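The Drawer of Dead Phones

What happens to a handset after you're done with it? Mostly nothing. It goes in a drawer with the takeout menus. Edileuza Lacerda wants it out of there.

Her evening class is called Second Screen and it runs out of a former print shop on Vakholm Street, two doors up from the bakery. Bring an old phone, bring an old tablet, bring the charger if you still have it (you don't). Twelve seats. Gone in a morning, the January round, and she has a waiting list for the next.

I went with my own shame in a coat pocket. One phone, five years old, retired for no reason I could defend.

Step one, Lacerda says, is to look at it. Switched off, face up, under a decent light. People skip this. They plug in, scroll, get lost in old pictures of a dog, and an hour's gone.

A dark screen tells on you. Every thumb, every pocket. 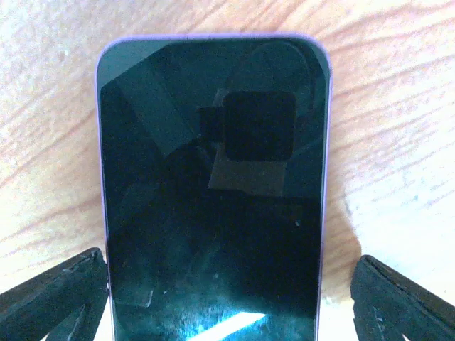

Off, face up, and due for a wipe: smudges show best on dark glass.

So you clean. Dry microfiber first, then a cloth barely damp, never sprayed straight on the glass. Lacerda is strict about paper towels. Also about breath. "Don't huff on it, it's not a wine glass." Go along the rim with a soft dry brush. Speaker slots too, lightly. Then the port, where the lint lives, and for that she hands round wooden toothpicks shaved flat with a knife.

Odair Fontes, across from me, got a felted plug of gray out of his and set it on a napkin like a pearl. It had been "refusing to charge" for a year. He'd bought another phone over it.

Money comes up a lot. The shop next door to Fontes's work had offered him 12 for the old one. He paid 700 for the replacement. He told us both numbers twice.

Tablets are a different sort of guilt. Bigger, for one. Bought for a trip or for a kid, then used to prop a window. Lacerda likes them best becuase there's always a job for one. Recipes. Sheet music. The radio. Aslı Tuncer keeps hers on a kitchen shelf showing nothing but the bus times and a grocery list, and says it's the only screen in the house nobody fights over.

The trick is to give it one job and take the rest away. Delete until it hurts. Log out of the mail. Then check the glass again at an angle, tilted to the ceiling, so the lights slide across and you catch whatever the cloth missed.

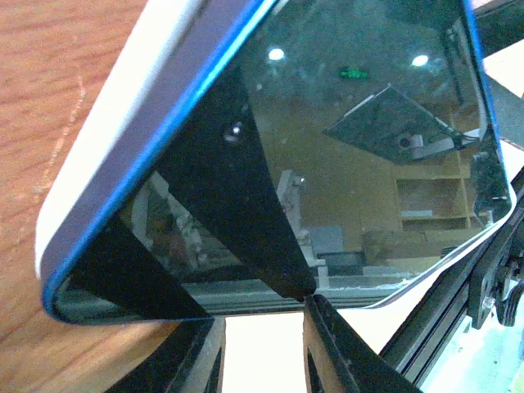 The bench, and why it's ugly

Lacerda won't have a mat on the table. She tried one. Screws vanished in the weave, SIM trays too, and someone's nano card is presumably still in there. Bare wood is better. You can see what you've dropped.

What you can also see is every project the table's ever hosted. Ours had orange-brown grain under a mess of white paint, streaks and flecks, one long curve of it chipped up and flaky. Evander Baxter, who shares the rent and restores picture frames by day, takes the blame cheerfully and has promised to sand it. He promised last January as well.

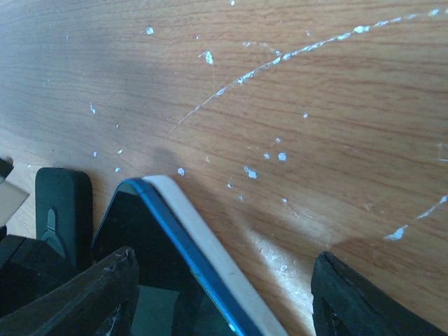 Baxter's view is that a nice table makes people nervous. Put a beginner at something polished and they hover. Put them at a wreck and they get on with it. I'd come round to this by the break. Coffee, a seed cake from Juwita Govindasamy, and a long argument about whether to keep old phones charged in storage. (Half full, Lacerda says, top up every few months, somewhere cool. If the back is bulging, don't charge it, don't press it, take it to a proper drop-off.)

Then the sorting. Lacerda gives you a sheet of paper with three words: keep, pass on, recycle. You put the thing on a word. That's it. It is weirdly hard. Govindasamy moved hers four times. It holds 564 voice notes from her late aunt, and no, she hasn't backed them up, and yes, that was the homework.

Mine went on pass on. Which means wiping it properly: back up, sign out of everything, remove the lock, factory reset, SIM out. In that order. Sign out before you reset or the next owner gets a very expensive coaster. Lacerda has seen about 1000 old phones across this bench, by her own guess, and says the forgotten sign-out is the one that comes back to her every time.

Last of all, the case. Take it off, wash it by itself. Warm water, a drop of dish soap, an old toothbrush for the corners and round the camera holes, where the grit collects and does it's scratching. Rinse. Let it dry fully, overnight if you can stand it. Then lay it open side up and bring the phone down to it, one end first, camera lined up with its openings, and press along the sides.
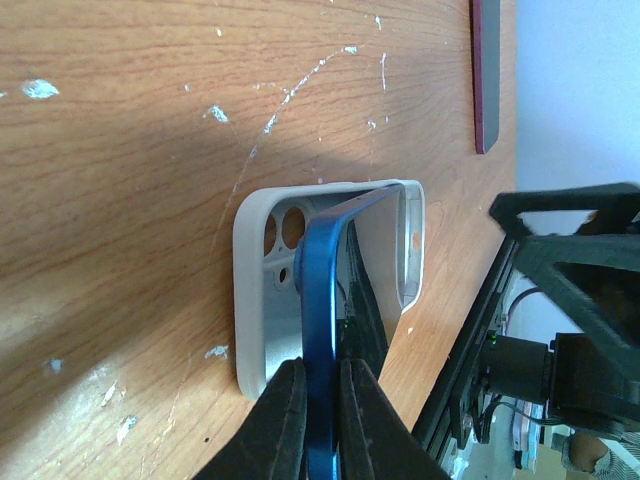 Page last changed: 20 August 2026

A word on cases that won't come clean. Clear ones yellow and they stay yellow. Don't bleach them. White ones do better, and a bit of baking soda paste gets denim dye off most of the time. If the corners have gone slack it's not protecting anything, so let it go.

Tuncer walked out with two devices she'd meant to throw away. Fontes is using the old phone again and has given the 700 one to his son, who is thrilled. Mine went to Baxter, as it happens. He wanted something to play the radio while he sands the table.

We'll see.

Second Screen runs evenings on Vakholm Street. Bring your own cloth.

More from Home & Bench
The Hägglund chair, reglued
Moltar and the case for the ugly lamp
A week of suppers from the Aleo stove
How to label a box so you'll find it again

Contact the editors | © Home & Bench, all rights reserved | Back to top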